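About Killport Robotics

Killport is a small robotics workshop started by Wendy Cheetham. We work on humanoid robots that share everyday jobs with people, mostly lifting, moving and setting down furniture. Our control software is called Natance, now in version 2.

We hold an open day every December. Last year we had about 200 visitors, among them two classes from the Steyn technical school. Each demonstration runs 30 minutes, and there is time for questions afterward. Visitors can talk to the people who run the robot — they like being asked about the hard parts.
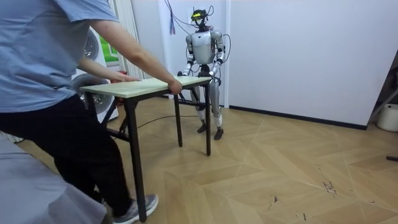 Table handling with a folding table, one person and one humanoid.

Groups are welcome at other times of year too. Please write to the office first and tell us how many are coming. We are in the Pulteo building, room 313.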